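January 30, 2018

I finally sorted out the play food. It had been living in two shoeboxes and a drawer since we moved the playroom around, and every time someone wanted to set the table for a pretend lunch, half the pieces were somewhere else. We have a loan shelf at the toy library, families check things out by the bag, and a bag with a missing plate comes back with a note about it.

So I cleared off the white table and started over. The rule I settled on is that one bag is one meal. Plates, a mat, and a few pieces of fruit, all in the same bag, with a card that says what belongs in it. The bags are the Stosar zip ones, 15 to a pack. They're stiffer than the kind we had before and they stand up on the shelf.
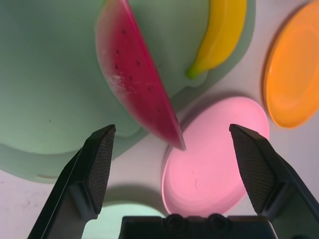

I started with the fruit, and fruit is harder to keep together than plates. Pieces end up in coat pockets. I went through what we had and pulled out anything cracked, then picked the ones kids ask for. The banana always goes in, because it's the first thing the two-year-olds can name. The watermelon slice goes in too. Ours has the black seeds speckled over the red, and the kids like to pick at them with a fingernail, so check that piece when a bag comes back. I left out the bread and the fried egg. Those can be their own bag later.

Plates were next. I wanted different colors in each set so it could double as a matching game. You say "pink plate" and the kid puts something on the pink plate. It works from age two up to four, and after that they'd rather run a restaurant.
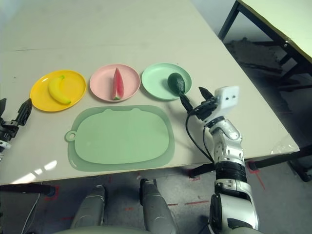 The older kids do their own version, where every plate is a customer and each customer gets one thing. If you ask for seconds you have to pay. I've seen that go on for most of a morning, so it made sense to have at least as many plates as pieces of fruit in a bag. A plate with nothing on it starts fewer arguments than a piece of fruit with nowhere to go.

Most of our plates came in a mixed box from Gerkberg last April, stock number 918 if you want to look for it. They wash fine in the top rack. I do them in one load, 8 at a time, and let them dry on a towel overnight. The fruit I wipe by hand with dish soap and warm water. Don't soak it. Water gets in at the seams and takes days to come out.
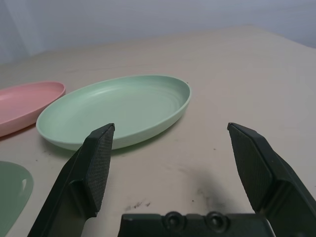 *Drustden Toy Library / Play Kitchen Group*

The plates don't all match in shape, and I stopped trying to make them. Some sets are from before the Gerkberg box and some were donated. As long as the card lists the colors, whoever checks the bag in can tell what's missing. I write "green plate" or "pink plate" and leave it at that. Shades don't matter to anyone under five.

Cards go in the front of the bag, facing out. I printed them on heavy paper and covered them with clear tape. 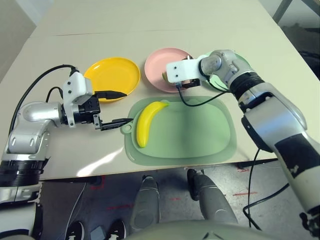

## What's in the first bag

- Yellow plate
- Pink plate
- Light green plate
- Green cutting board with the hanging hole
- Banana
- Watermelon slice
- Avocado
- Card

The cutting board goes in last, flat against the back of the bag. It keeps the plates from sliding around.

The Štěpánek basket on the bottom shelf is for returns. Please put the whole bag in it, even if you know something is missing, and write the missing piece on the back of the card. I'll do the vegetable bags next. If you have a spare toy carrot at home with our sticker on it, I'd like it back.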